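How to flatten and hinge a rolled print

Prints on paper often arrive in a tube, and a sheet that has been rolled for years will not lie flat just because you have put it on a table. The method below suits lithographs, screenprints and posters on ordinary wove paper. It does not suit pastel, charcoal, anything hand-coloured or anything already stuck to a board. Take those to a conservator.

What you need

Clean white blotting paper, two sheets larger than the print
A sheet of glass or smooth board, also larger than the print
Japanese tissue and wheat starch paste
Acid-free mount board, one piece for the back and one for the window
A soft brush, a bone folder and a pencil (no pens near the work)

Before you start

Wash and dry your hands. Clear a surface bigger than the print on all sides and dust it, along with any shelving that stands over it, before the paper comes out of the tube. Grit that falls on a print under weight will leave a dent, and dents in a solid area of ink do not come out.

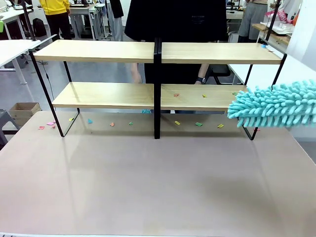
Shelf unit and duster.

Step 1. Let the print rest

Take the roll out of the tube and leave it in the room overnight, loosely covered with tissue. Paper takes up moisture from the air and relaxes a little by itself. If it crackles when you start to open it, stop and give it another day.

Step 2. Unroll it under blotters

Lay one blotter down, open the first few inches of the print face up and put a small covered weight on the edge. Carry on slowly to the far end. Put the second blotter on top, then the glass, then books spread evenly across it. Check after a day and change the blotters if they feel damp. Most sheets need 11 days. Heavy poster stock can take longer, and Anil Menon, who prints in July when his studio is humid, leaves his for the whole month.

Don't iron it. Some inks soften with heat and will lift on to whatever is on top.

Step 3. Write down what is there

Turn the print over and copy any pencil notes, stamps or edition numbers on to a separate sheet. Ours read 2/2000, with the artist's signature, Orysia Hladun, in the lower margin. Note tears and stains too. You will want this for insurance, and it saves opening the frame later.

Step 4. Make the hinges

Tear the tissue against a ruler so the edges are feathered – a cut edge can show through thin paper. Two hinges along the top are enough for most prints. Brush paste on the top third of each one, wait until it looks matt, and press it to the back of the print just inside the edge. Cover with a scrap of blotter and a weight for an hour.

Step 5. Fix it to the back board

Position the print, mark the corners lightly in pencil and paste the free ends of the hinges to the board. Put a second strip of tissue across each hinge for strength. Leave the bottom and sides unattached so the paper can move with the weather.

Step 6. Add the window

Tape the window board to the back board along the top so that it opens like a book. Close it and check that the margins are even before you frame.

Masking tape, parcel tape and spray glue should never touch a print. They all stain in time.

Last updated 1 Sep 2025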